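掲示板トップ > ロボット・自動化 > 機材レビュー > 手持ちグリッパーキット

読了時間:2分

【レビュー】Delline の手持ちグリッパー2本セット、使っている方いますか

maruta_kobo
9/8/25
8月に Brevdale 経由で Delline の両手用セットを借りて、ようやくひと通り触れたので感想を書きます(長くなりそうです、すみません)。両手に1本ずつ握って、普段の手つきのまま作業を記録するタイプのキットです。握った感じは思ったより素直で、指先の開閉も軽く、キッチン用品くらいなら初日からそれなりに扱えました。気になるのはやはりケーブルですね。右手側がどうしても肘に触れるので、夢中になっていると引っ張ってしまいます。

nezu88
詳しくありがとうございます!うちは Flanagan の片手用なのですが、両手になると疲れ方は違いますか?一日やると手首がつらくて……。

maruta_kobo
正直、最初の2日はかなりきました。8回やったら休む、と決めてからはだいぶ楽です。

Ashraf Shawky
水を差すようで申し訳ないのですが、私はあまりおすすめしません。上のマーカー板が大きく、両手を寄せる作業だと板どうしが当たります。964回分記録して、見直したら使えないものがかなり混じっていました。あの値段なら、もう少し小さくまとめてほしいところです。

Paweena Intarasuk
Shawky さんのお話、分かる部分もあるのですが、板の件は持ち方でずいぶん変わると思いますよ。私も最初はぶつけてばかりでした。左右から向かい合わせに入れて、手首を少し外に逃がすようにしたら、ほとんど当たらなくなりました。2,000回を超えたあたりで、もう考えなくても手が動くようになっています。

Ashraf Shawky
慣れれば、というのはそのとおりでしょうね。ただ、人が入れ替わる現場だと毎回そこから教えることになるので、やはり道具の側で何とかしてほしい気持ちは残ります。

nezu88
横からすみません、細い物や光る物はどうですか?台所まわりの道具を考えているのですが、ステンレスだと滑りそうで心配です。

maruta_kobo
ちょうどその手の物を試しているところです。お玉やヘラを吊るすステンレスのスタンドと、穴あきの木べらを使っています。木べらは柄が細いぶん、横から軽くはさむほうが落ち着きました。フックに掛けるほうは位置合わせが難しくて、私はまだ練習中です。机には方眼の紙を敷いておくと、置き場所を揃えやすくて助かりますよ。返却まで少し間があるので、Istutance の指先パーツも取り寄せて比べてみます。届いたらまたこのスレに書きますね。

関連スレッド
・Flanagan 片手用グリッパー、手首の疲れ対策
・Brevdale のレンタル、延長した方いますか
・Istutance の交換用指先パーツ総合
・マーカー板の汚れと拭き方

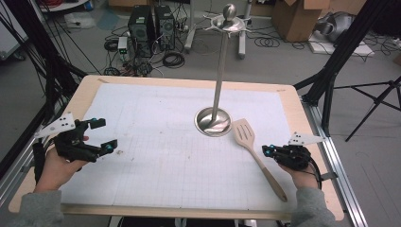
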